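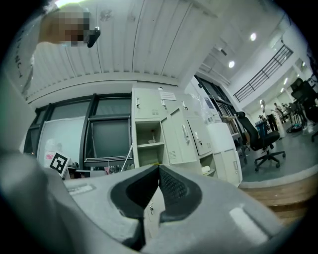
Last edited Mon 2 February by mezzanine_mo (added the lock info)

Staff lockers - keep the metal ones or start over?

mezzanine_mo
ok so we took over the upstairs unit in January and it came with a bank of gray metal lockers by the window. Key locks, recessed handles, vent slots in the doors. High corrugated ceiling up there so everything echoes, door slams are LOUD. 12 people on shift need somewhere for a coat and a bag. Boss wants to scrap the lot and get wood-look ones from Trendetti, quote was 2765 delivered. I say keep. Thoughts? Need to answer her this week

pallet_jackie
Keep. Not even close. Steel lockers outlive everybody. Spend the money on chairs.

grommet77
depends on the keys. do you have all of them? we inherited a set and had maybe half. ended up with a drawer of mystery keys and three doors no one could open

mezzanine_mo
some still have the key sitting in the lock, some don't. haven't matched them all yet. previous tenant left a bag of loose ones, no tags

grommet77
well there's your weekend lol

Amparo Palacios
I did this job for a dental office last year. Look for a number stamped on the face of the lock, then ask any locksmith for a key cut to that number. No number, swap the cam lock. One nut on the back, five minutes with a wrench. I used Sikar ones, 16 of them, all fine so far. Measure the hole first, they are not all the same size!! 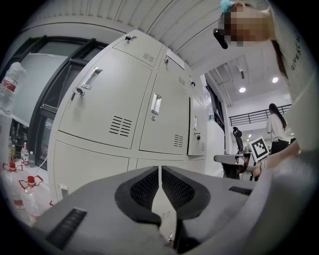
And put a tag on every key the same day you get it. Spare goes on a hook in the office, not in the locker, I have seen people keep the spare INSIDE the locker.

pallet_jackie
guilty

dunmore_dave
going to disagree with everyone. Keys are a pain, people take them home, quit, and you never see them again. Go combination or digital. Campos does a keypad one that drops in the same hole, no drilling

Amparo Palacios
Keypads are batteries, Dave. Somebody has to change the batteries.

dunmore_dave
twice a year?? thats nothing. chasing keys is every week

grommet77
had keypads at my last place and half the staff used 1234. so. your call

mezzanine_mo
leaning keys, the boss forgets her own door code. Other question - smell. vents are there but gym shoes are gym shoes. And can I put tall stuff in the same bank as the short doors or is that asking for trouble

pallet_jackie
Tall doors = coats and brooms. Short doors = bags. Write it on a label and be done. For smell leave them all open overnight once a week, wipe the inside with vinegar and water, dry it after or you get rust at the bottom seam. Also don't shove the lockers hard up against anything, leave a hand width behind.

dunmore_dave
agree on the airing out. not on vinegar, dish soap is fine and doesnt stink up the room. and put something down where people change shoes. slatted wood mat is good, water goes through, you lift it and mop. rubber ones go slimy

Amparo Palacios
Yes to a slatted mat. Lift it every week though, you would not beleive what ends up under there.

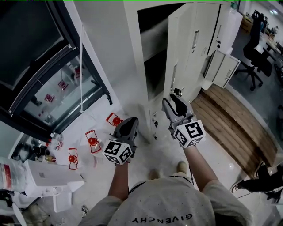 Also clear the floor before you start on the doors. Boxes, bottles, whatever is lying around, get it along the wall. You want every door to swing all the way so you can see if the hinges are bent. A door that won't stay shut is usually the latch, bend it back a hair with pliers, gently.

mezzanine_mo
good tip. we keep a glass door fridge up there too and it's a squeeze with everything open at once

grommet77
watch the fridge door vs locker door thing. we chipped ours. Felt pads, stick on, cheap. Same pads fix your slamming btw, one in each corner of the door

pallet_jackie
felt falls off in a month. get the clear rubber bumpers

grommet77
mine have been on since forever but ok

dunmore_dave
what about old stickers? ours had somebodys label on every door and the goo would NOT come off

pallet_jackie
hair dryer, plastic scraper, then cooking oil. Wipe the oil off with soap. Don't use a razor on the paint

mezzanine_mo
Update, priced it. New cam locks, tags, rubber bumpers and a can of Presano touch up paint in light gray, 129 all in. Sent that to the boss next to the Trendetti quote. she wrote back "ok but paint the scratches". So we're keeping them

Amparo Palacios
Good. Test the paint on the back first, light gray is never the same light gray.

dunmore_dave
still say you'll be back here in a year asking about keypads

mezzanine_mo
if so you get to say it. anyone know if the lock nuts are metric? going to the store in an hour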